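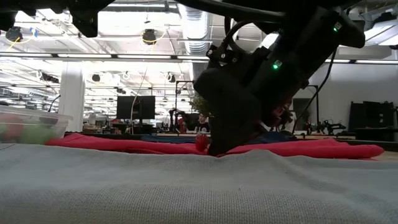 Scoring contact on soft goods from fixed-camera video

Posted by Olumide Ekpo, 10/29/20

These notes cover the labelling procedure we use on the Jallau bench for two-arm cloth and small-object episodes. They assume the arms are calibrated and the streams are already synchronized. If not, do the Stedau alignment first.

The method assigns one of three contact labels to every sampled instant, separately for each arm: free, near or pressed. Pressed is the hard one. On a rigid object the fingers stop at the surface. On folded fabric they keep going, so finger height alone gives a late label. We read the deformation of the cloth instead.

Step 1. Pick the views

Use one low view across the tabletop and one overhead view. The low view shows dents and raised folds. The overhead view shows which cloth is under which gripper, and what is resting on it.

Step 2. Mark the regions

In the overhead view, draw one polygon per cloth and one for the container. Name the cloths by colour, far to near. Draw them again if a cloth has shifted by more than 9 mm. Small pieces get a point, not a polygon.
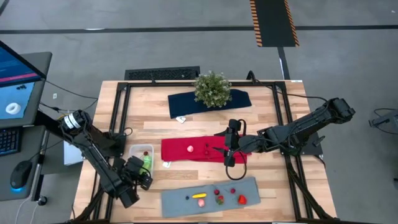

Overhead view with three cloths between the arms. Right gripper over the end of the red cloth, scored near.

Step 3. Score the low view

Label pressed when the fabric is dented at the fingers or gathered around them. A tuft standing up beside the gripper counts as supporting evidence but is not enough by itself. If a blanket or container hides the contact point, label the instant occluded and leave it.

Step 4. Merge

Combine the two views in Crenshaw with the default window of 12 samples. Where they disagree, the low view decides pressed and the overhead view decides the region.

Step 5. Check agreement

Have a second person score 43 instants drawn at random from each batch of 1000. Review every mismatch between near and pressed. Mismatches between free and near can be left alone.

Result so far

Labels made from deformation change to pressed earlier than labels made from finger height, and the gap is widest on the thicker, bunched parts of a cloth. Flat single layers show little difference. We have not tested stiff fabrics.

Known problems

Dark pieces on red cloth are easy to miss from overhead. Raise the exposure before placing points. Grenadis exports made before May store the arms in reverse order, so swap left and right on import.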